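5. Teaching the mug task

Read Section 4 first. If you skipped it, your leader handle has no home position and the gripper will greet you by swinging at your elbow. Come back when the status light holds steady green.

Everything in this section applies to both ways of teaching on the Ponia arm: by hand, where you push the wrist about with the joints released, and by remote, where you sit at the leader handle and the arm copies you. Mugs are taught by remote. You may try them by hand if you like, but your forearm will be in front of the wrist camera for most of the episode, and the arm will learn that mugs are moved by forearms.

5.1 Laying out the table

1. Put the mug tree within easy reach of the gripper, a little left of center in the wrist view.

2. Turn the tree until you have a peg you can get at without going through another mug. Mugs already hanging on the tree can stay.

3. Stand any loose mug upright and to the side. It should be visible and it should be out of the way.

4. Drive the arm to the start pose and look at the wrist view on the monitor. Both fingers should be in view with clear table between them.

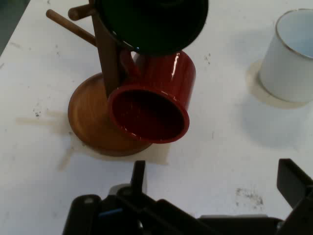 CAUTION: CERAMIC AND ENAMEL OBJECTS

Keep the force limit at 15 until you have completed one full practice session without a chip. The default is 42, a number chosen by people who were lifting bags of rice. A mug handle will not survive a confident operator at 42.

Keep a dustpan in the room. Do not pick fragments out of the finger pads with the motors powered. Press the stop button, wait for the click, and then be as brave as you like.

You do not need to scrub the table between episodes. A few specks and scuffs on a white top do no harm, provided they are the same specks and scuffs from one session to the next. What does harm is a table that gets cleaned halfway through the set by somebody helpful. If you must clean, clean before episode 1 and write it in the log.

5.2 Recording an episode

1. Open Vlček on the control computer and choose New Task. Type a name you will recognize in May. "test2_final_b" is taken.

2. Type the instruction in plain words. "Take the red mug off the tree and set it on the table" is good. "Mug" is poor. The instruction is stored with every episode in the set and cannot be edited later, so check the spelling now.

3. Sit down. Operators who stand tend to lean, and the arm faithfully leans with them.

4. Squeeze the leader handle twice to take control. The arm will twitch once. This is normal.

5. Press the left pedal to start recording. You have 90 seconds.

6. Approach slowly, with the fingers open. Stop short of the mug, look at the wrist view, and only then commit.

7. Close on the mug, lift until the handle is clear of the tip of the peg, and carry it out.

8. Lower it, open the fingers, and back away in a straight line. Keep recording until the gripper has come to rest.

9. Press the left pedal again to save, or the right pedal to throw the episode away. There is no undo for the right pedal. The two pedals are the same shape and size, and we have written to the supplier about it.

Note: If you fumble and recover, save the episode. A clean recovery is worth having. If you fumble and swear, save it too; there is no microphone.

Note: Pausing to think is fine for a second or two. Longer pauses are recorded as part of the task, and you will later watch the arm stop in the same spot, thinking about nothing.

5.3 Getting a handle off a peg

Most bad episodes are lost in step 7, so it gets a heading of its own.

The handle is a hook. It has to go up before it comes out, and it has to come out along the peg, in whatever direction the peg happens to point. New operators pull toward themselves by instinct. This drags the tree across the table, and if it drags far enough you may demonstrate a second skill that was not on the work order.

1. Find the peg in the wrist view and follow it with your eye to its free end. That is your exit.

2. Turn the wrist so the fingers can close on the mug body with the handle left alone. Gripping the handle is possible, but you will be fighting the peg for it.

3. Raise the mug until you see daylight between handle and peg.

4. Slide outward along the peg. Keep the height steady. If the tree moves, stop, lower a little, and try again.

5. Once clear, pull away from the tree before you start turning the mug upright. Turning early knocks the neighbors.
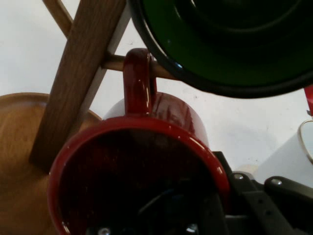

Wrist angle is the setting that new operators leave until last and regret first. Before you close the fingers, tilt the wrist until you can see where the handle sits on its support, even if this means giving up your nice tidy view from the front. With the red mug you want the bright loop of the handle in sight where it hooks over the dowel, and enough of the dowel beyond it to judge which way is out. When a larger green piece sits over the far end of that dowel, as it does with our practice set, you can't see the tip at all. Treat the green piece as an obstacle, go slower than you want to, and lift higher than seems polite. A dark mug mouth pointing at the camera is no help in judging distance, and reflections in the glaze are worse. Use the rim.

Note: Screw heads on the gripper may show up as small bright dots on glossy mugs. If a dot in the wrist view moves whenever you do, ignore it.

5.4 How many, and when to stop

Record in blocks of 15. Take a break after each block, a real one, away from the handle. Operators who skip the break get faster and sloppier and are always the last to hear about it.

Move the tree a little between episodes. Turn it, shift it a hand's width, change which mug hangs where. Do not move it so far that you have to alter the start pose. The Drellton set, which ships on your control computer, has 889 episodes of red mug removal. In the earliest ones the tree never moves, and the arm trained on those would reach with great assurance for the place where the tree used to be. They have been left in the folder as a warning. Do not train on them.

Change operators if you can. Everybody has habits. Misaki Kudo's episodes all include a small hop before the lift, and the arm picked it up within two blocks and has kept it since. It does no harm, and she denies it.

5.5 Checking your work

1. In Vlček, open Review and play the block at double speed.

2. Flag any episode in which the mug leaves the wrist view while it is still in the fingers.

3. Flag any episode that ends with the fingers closed.

4. Flag any episode containing your hand.

5. Send flagged episodes to the Doubtful folder. Please do not delete them yourself. Čestmír Kratochvíl goes through Doubtful at the Drendelville office and enjoys it more than he lets on.

If more than half of a block is flagged, discard the block and repeat Section 4.3, handle calibration. If the next block is just as bad, the handle is fine. Go to lunch.

5.6 Messages you may see

LEADER LOST: The handle cable is out. It is under your chair.

PEG CONTACT: The arm felt a sideways push. Lower slightly and try a different direction. Do not raise the force limit to make the message go away.

EPISODE EMPTY: You pressed the pedal twice in quick succession. So does everyone.

TASK NAME EXISTS: See 5.2, step 1.

Section 5 last revised Friday, January 17, 2025. Replaces the loose sheet headed "Mugs (IMPORTANT)", which should be recycled.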